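¿Cómo calculo cuánta comida preparar para una comida vecinal si no sé cuánta gente vendrá?

Treasa Foley
Publicada en marzo

Hola a todos. Vivo en Kilton, en una calle pequeña, y este año me ha tocado organizar la comida de vecinos. El año pasado la llevó otra familia y compraron de más: sobró arroz para varios días y en cambio faltó pan. No quiero repetirlo.

El problema es que la gente no confirma. He dejado notas en los buzones y hasta ahora han contestado cinco casas. Los demás dicen "ya veremos" o no dicen nada. Seguramente vendrán bastantes, pero no puedo comprar a ciegas.

La idea es un plato de cuchara (lentejas o un guiso de pollo), ensalada, pan y algo de fruta. Cada casa pone una cantidad fija y yo hago la compra. De momento tengo 453 euros en el sobre, y de ahí tienen que salir también las bebidas y el hielo. Hay niños y varias personas mayores. Una vecina es celíaca.

¿Qué cantidades por persona usáis? ¿Y cómo hacéis con los que no avisan?

Gracias.

Sinéad Flanagan

He cocinado muchos años para grupos en el centro social de Namberg y te cuento lo que hago yo.

Lo primero es poner una fecha límite y decir claramente que se compra con lo que haya apuntado ese día. No hace falta ser antipático. Una nota que diga "cerramos la lista el jueves anterior" o la fecha que sea funciona mejor que "avisad si podéis". En mi experiencia, la mitad de los indecisos contesta la última tarde.

Para las cantidades, en crudo y por adulto:

Lentejas: 80 gramos si es plato único, 60 si hay algo más.
Arroz: 80 gramos como plato principal, 50 como acompañamiento.
Pollo con hueso: 250 gramos. Sin hueso, 150.
Patatas para guiso: 200 gramos.
Pan: 100 gramos, y algo más si hay salsa.
Ensalada: 80 gramos de hoja ya limpia es mucho, con 50 basta.
Fruta: una pieza y media.

Los niños pequeños cuentan como media ración. Los adolescentes los cuento como adulto y medio, y no me suele sobrar.

Entre lentejas y pollo, yo haría lentejas. Son más baratas, se pueden dejar hechas la víspera y aguantan bien el recalentado si las enfrías pronto, en recipientes poco hondos, y las metes en la nevera. Una olla de 20 litros llena tarda horas en enfriarse en el centro, así que no la dejes tal cual en la cocina toda la noche. Al día siguiente hay que llevarlas a hervir de verdad, removiendo el fondo para que no se agarren.

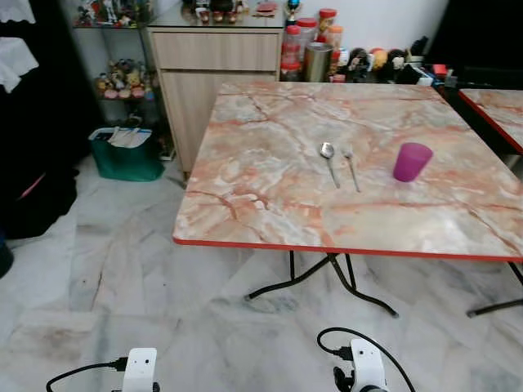 Para los que no avisan, compra ingredientes que puedas guardar. Un par de kilos de lenteja seca, dos botes grandes de garbanzos, arroz. Si hacen falta, se cocinan, y si no, se devuelven o se reparten. Lo que no compres de más es lo fresco: lechuga, tomate, pan. El pan lo encargo el día antes y le pido al panadero que me guarde unas barras extra hasta mediodía. En muchos sitios lo hacen sin cobrarte las que no recojas, pero pregúntalo.

Con la vecina celíaca, lo más sencillo es que el guiso entero no lleve gluten. Nada de espesar con harina, y mira la etiqueta del caldo y del chorizo. Sírvele a ella primero, con un cucharón limpio, y pon el pan en otra mesa.

Del dinero, aparta primero bebidas y hielo. Luego lo que quede lo divides entre las raciones de la lista. Guarda los tickets y mándalos al grupo al terminar. Nosotros en una ocasión llegamos a mover 1.216 euros entre comida y alquiler de sillas, y si no llegas a tener los papeles juntos siempre hay alguien que pregunta.

Amundsen

Nosotros lo hacemos al revés, cada casa trae un plato y listo. Sale mucha tortilla, eso sí.

Zistham

Bien la lista de Sinéad, aunque 80 gramos de lentejas a mí me parece justo si no hay nada más de comer. Yo pongo 100 y lo que sobra lo congelo en tarrinas.

Añado el agua, que no se ha dicho: si hace calor, un litro por persona. Y compra la fruta que se coma sin cuchillo, mandarinas o plátanos. El melón queda muy bien pero hay que tener a alguien cortando media hora.

Treasa Foley

Gracias, me quedo con las lentejas y con lo de cerrar la lista. Sinéad, ¿la sal la pones la víspera o al recalentar?

Sinéad Flanagan

La mayor parte la víspera, al final de la cocción. Al recalentar pruebas y corriges, casi siempre piden un poco más de agua también.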